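Four weeks with the Leva home simulator

3/26/22

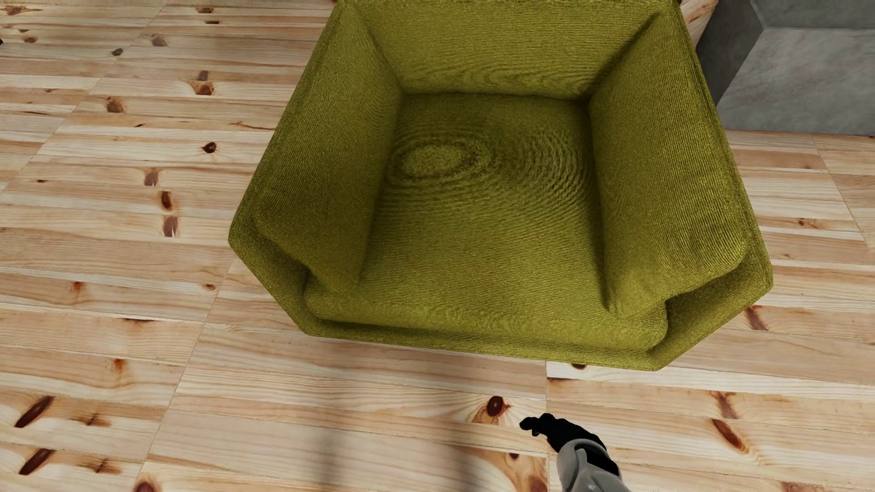

I should say at the start that I paid for this myself. Leva costs 498 pounds for the home licence, which buys you a robot with no weight, no warranty card and no means of scratching the skirting board. My wife has asked where it is. I have told her it's on the computer, and she has asked whether the money is on the computer as well.

For anyone who missed the last post, Leva is a simulator made by a small firm called Totska. You get a virtual humanoid, a set of furnished rooms and a scripting window, and you teach the thing to potter about the house before you trust it near anything you own. The full version is aimed at labs. The home licence is aimed at people like me, who have a spare bedroom in Clevthorpe and opinions about grippers.

Installation took an evening. The manual says 30 minutes, and perhaps it does take that long if you already have the right graphics driver and don't stop to argue with the licence server. Mine refused my key until I typed it in with the dashes left out. The key is printed on the confirmation email with dashes. I wrote to support and had a very civil reply from a Smaranda Iordache, who said this was known and would be fixed in September. I have put a note in my diary.

Once it's running, though, it's rather good. I've spent most of my time in the living room set, seeing the world from the robot's own eyes, and the first thing you learn is how much furniture there is in a room when you are the one who has to get round it. Armchairs especially. I've lived with armchairs for decades and never thought of them as an obstacle with arms of their own.

My project this month was simple enough to say out loud: walk up to the chair, reach out, press on the seat cushion, come back. I gave myself a weekend. By the end of it the robot could walk up to the chair very nicely and then stop, like a guest waiting to be told where to sit. The trouble was in my script, which measured reach from the shoulder while I was thinking in terms of the wrist. Dorin Lazăr spotted it on the user forum in one line, and was kind enough not to add a second.

The controls deserve a word. You can drive the arm with a gamepad or write out the moves as a list, and the list is much the better way. The gamepad is fine for walking, but put it in charge of fingers and you'll feel like you're buttering toast from the next room. There's also a replay tool that lets you run the same attempt over and over with small changes to the starting spot. I left it going while I cooked tea and came back to a long table of results, nearly all of them bad in the same way. Very useful, if not good for morale.

Contact is the weak part. Soft furnishings in Leva are soft to look at and fairly firm to touch. Press on a cushion and it gives a little, then seems to remember it's a box. If you want to practise plumping pillows you'll be let down. If you only want to know whether the hand gets where it's going without clouting an armrest, it does the job. The surfaces can look odd close up too, with the weave going into ripples as though someone had dropped a pebble in the upholstery. It didn't affect any of my tests. It did affect how long I sat staring at the upholstery.

I did look at the main rival, Stanciu, which is cheaper and comes with 2 rooms to Leva's 4. Nyokabi Athumani has been using it for her kitchen experiments and likes it a lot, but she wants drawers and cupboard doors, and Stanciu does those well. For walking about and reaching over furniture I'd still pick Leva -- grudgingly, and with one eye on the bank statement.

Would I tell you to buy it? If you have a real robot on order, yes, you'll save the price in plasterwork. If you don't, and you're just curious, take the trial first and see how you feel after your first evening of failing to touch a chair. I found I wanted another go.

The hallway set is next. It has a staircase in it, and Dorin has asked me to post the results.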